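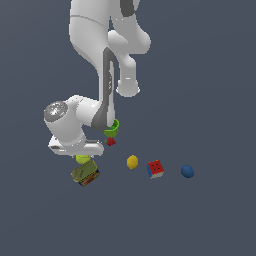
In Praise of the Town Library's Lending Shelf

The best thing my town ever did was start lending out stuff that isn't books.

I'm talking about the shelf at the back of the Rinley Public Library, past the large-print mysteries, where you can borrow a pressure canner. Or a sewing machine, a telescope, a ukulele, a carpet cleaner, a tile saw, a set of bundt pans in sizes I didn't know existed. You hand over the same card you've had since you moved here, you get the thing for a week, and you bring it back. I have been using this shelf hard for three years now and I want to make a case for it, loudly, because the town is about to decide how much money it gets next year and I would like the answer to be more.

Let me start with the tile saw. I had a bathroom floor that needed doing, and it was a small bathroom. Renting a saw from the place out on the highway would have cost me a good chunk of what the tile cost, and buying one would have meant owning a tile saw for the rest of my life. I live in a house with one closet! The library's saw came in a plastic tub with a spare blade, a pair of safety glasses and four typed pages of instructions that somebody had clearly rewritten after hearing the same questions over and over. (Page two, in capitals: FILL THE WATER TRAY FIRST.) I did the floor over a long weekend. It's a little crooked by the tub and I love it.

What I keep thinking about is how many tile saws must be sitting in garages on my street right now. People buy a tool for one job, the job gets done, and the tool goes up on a high shelf behind the Christmas boxes. We all do it. I have a pasta roller I've used twice. Multiply that by every house in town and you have an enormous pile of perfectly good equipment that can't be found by the person who needs it on Saturday morning.

Well, the shelf is how you find it. A lot of what's there was given by people cleaning out exactly those garages. The library checks it over, writes up the instructions, puts a barcode on it, and off it goes to be useful again. The collection had 29 items when it opened. Last year those items, plus everything added along the way, went out 2,571 times. I got that number from the library's annual report, which is posted by the front desk and which I recommend reading while you wait for the copier.

I know the arguments on the other side, and some of them are fair. Things break. A sewing machine that's been through dozens of homes is going to need a tune-up more often than one that lives in a spare room. The hedge trimmer was out of service for most of this summer, and it was the only one. There's also the storage problem, and anybody who has seen the back hallway (the carpet cleaners are lined up along it like people waiting for a bus) knows the building wasn't made for this. And there's the feeling some folks have that a library should stick to books.

I feel that last one too, a bit. I grew up in the Grinness branch, in the reading corner with the green carpet, and I would fight anyone who tried to cut the book budget. But I don't think the two pull against each other. I went in for the canner and came out with the canner, two cookbooks and a history of the home freezer that was much more exciting than it had any right to be. My neighbor's kids borrowed the telescope and then cleaned out the whole astronomy section. You walk past an awful lot of books on your way to that back shelf.

And the canner! I have to talk about the canner. My grandmother put up green beans every August and I always wanted to learn, but a pressure canner is a big, expensive, slightly scary pot, and I wasn't going to buy one just to find out whether I had the nerve. So I borrowed it, read the instructions three times, and stood well back from the stove. By the end of the week I had 15 pints of beans and a strong urge to tell strangers about them. I've borrowed it every summer since. I think this is the part people miss when they only talk about saving money. Borrowing lets you try being a person who does a thing. Maybe you play the ukulele for a week and hand it back with relief. Fine! You found out for free, and the next person on the list gets it sooner.

The hold lists are my one real complaint. The carpet cleaners are spoken for all spring, and if you want the big folding tables anywhere near graduation you had better plan ahead. A second trimmer, another two carpet cleaners and some proper shelving would fix most of what people grumble about. The request in front of the town includes those things, along with a few paid hours each week for repairs, so that a loose belt doesn't take a machine out of use for months. Compared with almost anything else the town buys, it's small.

The vote is in November. If you've ever borrowed from the shelf, please write a short note to the town office and say what you took home and what you did with it. If you haven't, go have a look first. Go past the mysteries and keep left. The ice cream maker is usually in this time of year, and the dough recipe taped inside the lid of the bread machine is very good — use a little less salt than it says.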